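Section 4. Preparing the pens and the desk tray

This section is for the Endholm desk set with the Wenitz tray. If you bought the pens alone, read only 4.2 and 4.3. The order number for a full pack of refills is 468, and for the replacement felt it is 86. Both numbers are also printed inside the lid of the carton.

4.1 Placing the tray

1. Choose a flat part of the desk, away from the radiator and from direct sun.
2. Wipe the desk with a dry cloth. Do not use polish under the tray, the rubber feet will slide on it.
3. Put the tray down with the long compartment toward you.
4. Press on each corner. If one corner moves, turn the foot under it to the left until the tray stands firm.
5. Lay the felt in the long compartment, smooth side down.

Note: The felt is cut a little too long on purpose. It becomes shorter in the first weeks. Please do not trim it before that time.

4.2 Putting in a refill

1. Hold the pen over a sheet of scrap paper.
2. Unscrew the front part of the pen by turning it to the left. It needs nearly 9 half turns, so have patience.
3. Take out the old refill and the spring. Put the spring where it can not roll away – a saucer is good for this.
4. Remove the wax drop from the tip of the new refill with your fingernail.
5. Slide the spring over the narrow end of the refill, then put both into the front part.
6. Screw the pen together again by hand until it stops.

Caution: Never use pliers. The thread is fine and it will be damaged, and the warranty does not cover this.

Refills from Cormier have the same length and can be used too, but they write a somewhat wider line. Refills with a flat plastic end do not fit.

4.3 First writing

1. Draw slow circles on the scrap paper until the line is even.
2. If no ink comes after one minute, let the pen rest with the tip down for an hour and try again.
3. If there is still no ink, change the refill as in 4.2.

Note: Do not warm the tip with a lighter or with hot water. We receive many letters about this method and it only makes the ink run out later, mostly into a pocket.

4.4 Sorting and keeping the pens

1. Put the pens you use every day in the long compartment and the others in the upright holder.
2. Turn the holder so that its open side is to your writing hand.
3. Keep pencils and pens apart. Graphite dust goes into the tips.
4. Once a month, empty the holder and shake it out over a bin.

Caution: Caps, springs and small parts can be swallowed. Keep them away from children and from pets.

If a spring or a cap is lost, write to our spare parts desk in Prullutden and give the model name and the month of purchase, for example December. Springs are sent in pairs. For caps, please also tell us the color, as we can not see it from the model name.

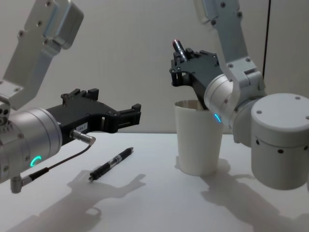
Old refills go in the household waste. The springs can be kept, they fit every pen in the Endholm set.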